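Fórum Lavandaria e Hotelaria > Equipamento e automação
Tópico: Dobragem automática, como ficou o vosso turno?

mcosta_turno2
18 Jul 2019
Desde março que temos na Norent uma linha Mesik para lençóis e toalhas. Éramos 19 na dobragem, agora ficam 2 pessoas por turno na linha e o resto passou para a triagem e para as peças soltas. Ninguém foi despedido, mas o trabalho mudou muito. Queria saber como foi nas vossas casas.

passadoria77
Connosco foi parecido. A máquina faz 500 peças por hora se vier tudo do mesmo tamanho. Mantas, capas e panos com a bainha torta continuam a ser dobrados à mão.

mcosta_turno2
É isso mesmo. O que nos sobra é deste género:

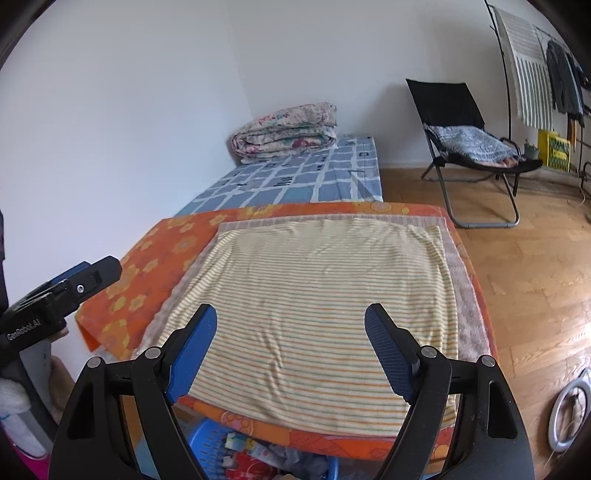
Pano às riscas por dobrar, com rugas a meio e pregas dos lados.

vapor_e_goma
Não concordo que seja só o resto. A Kerik já anda a ensaiar garras para peças destas. Daqui a uns anos a triagem também vai.

passadoria77
Vi uma demonstração e achei lento. Uma colega minha dobrava três enquanto aquilo procurava o canto.

vapor_e_goma
Lento hoje. Em março diziam o mesmo da linha de lençóis.

tina_lav
A mim preocupa-me mais o corpo. Antes rodávamos de posto, agora é o turno inteiro em pé na triagem – os ombros queixam-se. Alguém conseguiu negociar rotação?

mcosta_turno2
Pedimos, e a chefia ficou de responder. Se houver novidades, ponho no tópico.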